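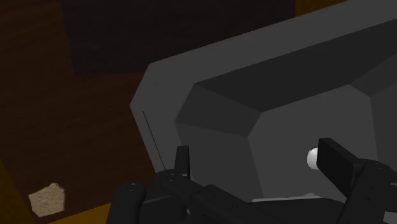

A dark gray tray with a wide, flat rim on a reddish-brown wooden surface.

Why Your Glaze Crawls: A Talk With Nosipho Mokoena
By Lwazi Mahlangu
November
Last updated: 4:11 p.m.
Filed under: Materials & Process / Ceramics

Nosipho Mokoena keeps her failed test tiles. They are stored on edge in drawers at the Robichaud studio building, where she has formulated glazes for 11 years, first for her own tableware and later for other potters. Each tile has a recipe number scratched into the back and a firing number written beside it in iron oxide. The good tiles go on the wall. She uses the drawers more.

The subject she is asked about most is crawling, the fault in which a glaze pulls back during firing and leaves bare patches of clay with thick, rounded edges. Potters tend to blame the kiln. Mokoena puts the cause much earlier in most of the cases she sees.

"The kiln shows you the fault. In most pots I look at, it was made at the bucket or on the drying shelf," she said. "If the raw coat has hairline cracks before it goes in, you already have islands. When the glaze melts, surface tension pulls each island in on itself. If the melt is fluid enough, the islands run back together and you get away with it. If it's a stiff matte, they stay apart."

The cracks come from shrinkage. A glaze slurry with a high proportion of plastic clay shrinks as its water leaves, and the bisque under it does not. Mokoena looks at the clay content of a recipe first, before she asks anything about the firing schedule.

"People add ball clay to keep things in suspension, then they add some more to get the alumina up for a matte surface," she said. "On paper the chemistry is fine. In the bucket it behaves like mud."

Her usual correction is to replace part of the raw clay with the same clay calcined, meaning fired in a bowl until its chemically bound water is gone. Calcined kaolin brings the same alumina and silica to the melt and has almost no plasticity, so the coat shrinks less. The weights have to be adjusted for the lost water. She finds this is where many home corrections go wrong.

"Kaolin loses a good part of its weight when you calcine it. If you swap it gram for gram, you have put in too much alumina and silica, and now the glaze is stiffer than it was," she said. "Then they tell me calcining made it worse. It did, the way they did it."

She demonstrated with a recipe she calls Pliltuda, a magnesia matte that she describes as the most difficult glaze she still uses. In its first form it crawled on every inside corner. The base recipe was sound, and a thin brushed coat fired without a fault. A dipped coat failed. She divided the batch into 8 cups and changed the ratio of raw to calcined kaolin in equal steps, keeping the oxide analysis the same throughout. The cups with the most raw clay cracked on drying. The cups with the least stayed whole but powdered off when handled.

"You want enough raw clay to hold the coat together and no more," she said. "With Pliltuda that point was in the fourth cup. With another glaze it will be somewhere else, so I don't give people a ratio. I tell them to make the cups."

Thickness is the second variable. Mokoena checks the slurry by specific gravity, weighing a measured volume, and writes the reading on the bucket lid in wax pencil. She does not judge by the look of the slurry. A flocculated glaze can look thick and carry little solid material, and a deflocculated one can pour like milk and leave a heavy coat.

I asked whether the dipping time mattered as much as the reading.

"Both matter, and the bisque matters too," she said. "Soft bisque drinks more. If you change your bisque temperature and keep the same count in the bucket, you have changed your thickness. Potters will change the bisque, forget they did it, and spend four months on the glaze."

Dust is the cause she finds least interesting and still has to mention. Bisque that has stood on an open shelf collects a fine layer that keeps the glaze from bonding. So does bisque that has been sanded. She wipes each piece with a damp sponge and lets it dry overnight before dipping. Hand cream has the same effect as dust and is harder to see.

Double dipping causes trouble of its own. The second coat wets the first, which swells and lifts slightly, then shrinks again. If the first coat was only weakly attached, it comes away in flakes. Where layering is required, she adds a small amount of gum to the lower glaze and applies the upper one while the lower is firm but still cool to the touch.

Her notes are kept in Rasora, a glaze calculation program she has used since its early versions. She has one complaint about it, that it treats raw and calcined materials as separate entries with no link between them, which makes comparing trial batches tedious. She keeps a paper ledger for the drying observations.

"Software gives you the melt," she said. "It doesn't know anything about the coat when it's still powder on a pot, and that's where I'm spending my time."

On firing, she was brief. Damp ware loaded into a kiln that climbs too quickly will lift its glaze as steam escapes, so she holds low for an hour with the vent open. She has not changed that part of her schedule in eight years.

Her current work is a set of large platters for a dining room in Grindurmont. The wide flat areas give her no trouble. The angle where the wall meets the base does, because glaze pools there and dries last. She blows the excess out with a rubber bulb straight after pouring and inspects the corner the next morning with a hand lens. If there is a crack, she washes the platter and starts over.

"Rubbing the crack closed with a finger works on some glazes," she said. "It doesn't work on this one. I've got four tiles in the drawer that say so."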